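# Chapter 2: Draining and Air-Drying Cups and Mugs

*Learning outcomes. On completing the chapter the reader should be able to:*

- *describe the parts of a flat wire rack and state what each part does;*
- *select a resting position for a cup or mug according to its shape;*
- *lay out the work surface for a mixed load of household crockery;*
- *record drying times in the form used in the exercises.*

## 2.1 Scope

Chapter 1 dealt with washing and rinsing. The present chapter covers the interval between the final rinse and the cupboard shelf. During this interval water leaves the article in two ways. Most of it runs off under gravity in the first minutes, which is called draining. The remainder, held as a film or as drops in corners and rims, leaves by evaporation, which is called air-drying. The two are treated separately because they depend on different conditions. Draining depends on the angle of the article and the path open to the water. Air-drying depends on the movement of air, its temperature and its humidity.

Plates are left to Chapter 3. Cutlery is not covered in this volume.

## 2.2 The flat wire rack

The simplest rack in household use is a rectangle of wire with no uprights. Thin rods are set close together and are carried on a smaller number of long rods running the other way. A thicker outer wire encloses the whole and takes the load when the rack is lifted. Short bent feet raise the grid above the worktop so that air can pass beneath it.
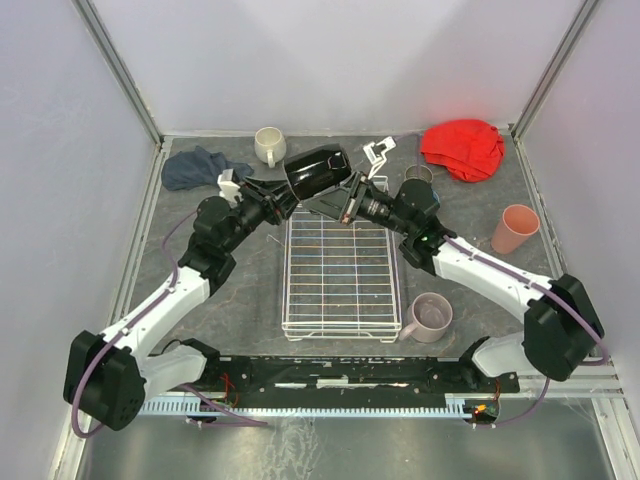

*Fig. 2.1. Black cup on its side above a white wire rack.*

Three dimensions should be noted before a rack is used:

1. **Rod spacing.** The gap between neighbouring rods must be smaller than the rim of the smallest article to be drained.
2. **Foot height.** A low rack drains as well as a high one but dries more slowly, as the air below it becomes damp.
3. **Clear area.** The usable area is measured inside the outer wire. An article whose rim overlaps the outer wire will sit at a slope and may slide.

Coated wire is kinder to glazed rims than bare metal. The coating should be inspected at the feet and at the crossings, where wear begins. A rack with exposed wire at these points will mark a pale worktop with rust and should be replaced.

## 2.3 Straight cups

A cup without a handle may be drained fully inverted or on its side. The inverted position gives the fastest run-off. Its drawback is that the rim traps a pocket of damp air, and the inside may still be misted when the outside is dry. The side position leaves a line of water along the lowest part of the wall, but the mouth remains open to the room.

The recommended practice is to use both. The cup is inverted for the draining period and then turned on its side, with the mouth slightly lower than the base, for the drying period. Kawaguchi's bench notes, which are reproduced in the appendix, refer to this as the two-position method. In his trials at Osden, a set of straight cups left inverted throughout needed 70 minutes to reach the dry condition defined in Section 2.6. The same set, turned once, needed 31 minutes.

A glossy dark glaze shows drops and dried deposits clearly and is useful for demonstration. On a matt or patterned surface the same deposits may be missed, and the inspection must be made by touch with a dry fingertip.

## 2.4 Mugs with handles

A handle alters the problem in two respects. It shifts the weight of the mug to one side, and it provides a further place for water to collect, chiefly at the lower joint with the body. A looped handle also needs clearance. If it is allowed to drop between the rods or over the outer wire, the mug may rock or catch when it is lifted.

The mug should be held by the body while it is being placed. The handle is kept clear of the rack until the rim is down, and is then turned to face the nearest free side. Articles waiting their turn stand beside the rack, and cloths are kept to the rear of the surface, where they will not be drawn under the feet. 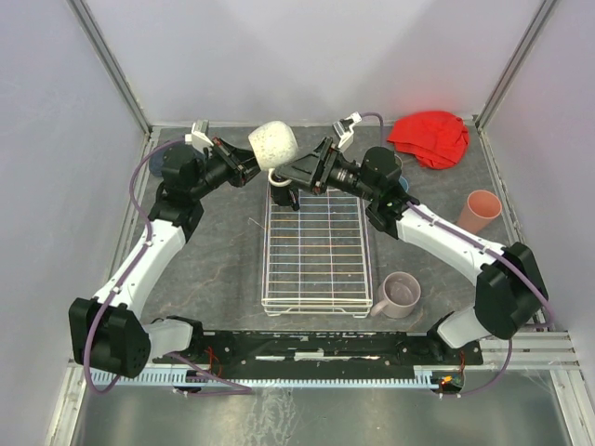 ## 2.5 Order of loading

The rack is loaded from the far end towards the operator. This avoids reaching over articles already in place. Tall plastic cups are light and easily knocked, and are therefore loaded last. Heavier ceramic mugs are placed first and spaced so that no two bodies touch. Contact between wet surfaces holds a film of water which neither drains nor evaporates at a useful rate.

## 2.6 Recording results

For the purposes of the exercises, an article is dry when a folded sheet of absorbent paper, pressed once round the inside of the rim and once round the base ring, shows no mark. A measured 200 ml of rinse water is used for each article. The record should state the material, the resting position, the time of placing and the time at which the dry condition was first met. The room temperature is entered once at the head of the sheet.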